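Ticket: Condetti cell, gripper drops out mid-cycle
Status: Open, monitoring
Opened: January 25, 2026
Owner: Martti Kinnunen

Reported problem
The arm stops partway through a pick with "gripper not responding." Clearing the fault and homing gets it going again. Happens several times a shift, mostly on the long reach to the far side of the table.

Log

Entry 1. Pulled the fault history. 12 stops, all the same code, all with the wrist turned past its middle position. No motor or temperature faults. Ran the gripper by itself with the arm parked and it opened and closed with no errors.

Entry 2. Swapped the power supply for the Primix spare. Same fault within 9 cycles. Put the original supply back.

Entry 3. Moved the arm by hand through the reach with the status page open. The gripper drops off the bus when the cable pulls tight at the connector. It comes back when the cable is pushed in. The cable was tied too short at the last service in October.

Entry 4. Fitted a new Brudine cable. Tied it back higher on the arm and left a longer loop down to the gripper. Checked the mounting plate screws, both snug. Re-taught the approach height over the red block at slow speed.

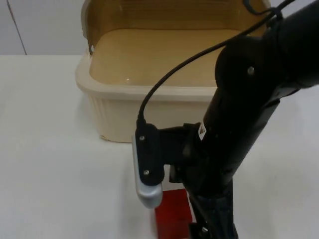

Entry 5. Ran 2000 cycles at half speed, no stops. Went to full speed and got one stop at around 4000. The code was different this time, a position timeout, so I don't think it's the cable. Lehtinen has the same controller version on their cell and I've asked them whether they see it.

To do
Recheck the cable tie after the next full shift.
Order one more cable for the shelf.
Save the new approach height to the backup program.
Leave this ticket open until Lehtinen replies.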